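Shufen Xiong
I want to write a small thread on chopsticks. It is September, I moved to a smaller apartment, and I finally had to look at every single one I own. Sorry in advance for the length.

2/
In my old kitchen there was one deep drawer, and chopsticks went into it for years. From my mother, from restaurants, from a housewarming, from a set I bought at Dusa because it was on sale. I never threw any away. A single chopstick looks too good to throw away, you always think the partner will come back.

3/
The new kitchen has only a narrow drawer, and the spoons already live there. So last evening I took everything out, washed it, and began to make pairs on the counter. I thought it would take the time of one cup of tea. It took until 11 p.m.

4/
First thing I learned: black is not one color. I had black ones with a square top, black ones with a round top, and black ones which are a little bit brown if you hold them near the window. In the drawer they were all the same. On a white counter you see every difference, and also every crumb you forgot to wipe.

5/
Second thing: length. My mother's are longer than the ones from Dusa by the width of a fingernail. When you eat with one of each, you feel something is wrong but you don't know what. I think I ate like this for two years and blamed my hand.

6/
My method, if somebody wants it. Do not sort by color first. Stand them all up in a tall glass, tips down, and take out the longest ones. Then the next longest. After this you sort by color, and it goes much faster.

7/
The white ones are the difficult part. I love how they look with a dark bowl, but they take color from food. Soy sauce, tea, turmeric most of all. You wash them the same evening and still there is a little shadow left.

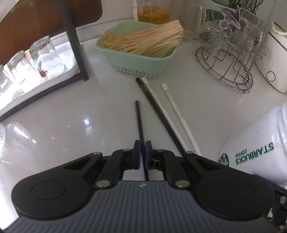 8/
For the stains I tried baking soda with a few drops of water, made like a paste, and left it on while I did other things. Then a soft cloth. Please don't use the rough side of the sponge. I did this once, and the surface became dull and after that it took the color even more quickly.

9/
A neighbor told me to use bleach. I don't want bleach on a thing that goes in my mouth, so I did not try and I can't tell you if it is good.

10/
Somebody will ask about the dishwasher. My plastic ones can go in, on the top, lying flat. Lacquered ones I wash by hand and dry immediately. Bamboo also by hand, and then it must stand in the air for a whole night. I put bamboo in a closed box once when it was still damp and I will not describe the smell.

11/
Now the sad category, the ones with no partner. When all pairs were made I still had 3 white and 4 black alone. I looked in the picnic bag, in the rice container, behind the stove. I found one more white, and it was the wrong length.

12/
What I do with the single ones:
one stays by the stove for beating eggs
one is for checking if the oil is ready, this must be a bamboo one
one is in the flower pot, holding up a tired basil
The others I will keep a little longer. I know, I know.

13/
I also looked at holders, the kind with holes in the bottom so the water can go out. Ramus has a nice ceramic one but it is too tall for under my shelf. Fovside has one that hangs on the side of a rack. I liked this idea more, but I will measure first. I have bought too many things without measuring.

14/
Until then they dry lying on a towel. It is fine. Only turn them over after some time, because the side which touches the towel stays damp.

15/
Xue asked me why I don't buy ten identical pairs and finish the problem. It is a fair question. In the shop I would choose them in five minutes. But then my mother comes to visit and looks for the long ones, and what do I tell her?

16/
So this is the rule in my house from now on. Two kinds only for every day, one black and one white. My mother's long ones go in a cloth bag on the upper shelf, for guests and for her. If a chopstick becomes single, it waits one month, and after that it goes to the eggs or to the basil.

17/
A small thing I forgot to say before. If you have children at home or you don't see so well in the evening, put a thin line of nail polish on the top end of each pair, a different color for every person. It wears off after a while, then you paint it again. Keep it only on the top, far from the food.

18/
Next I have to do the lids of the food boxes. I opened that cabinet this morning and closed it again. If you have a good method for lids, please write it to me under this post.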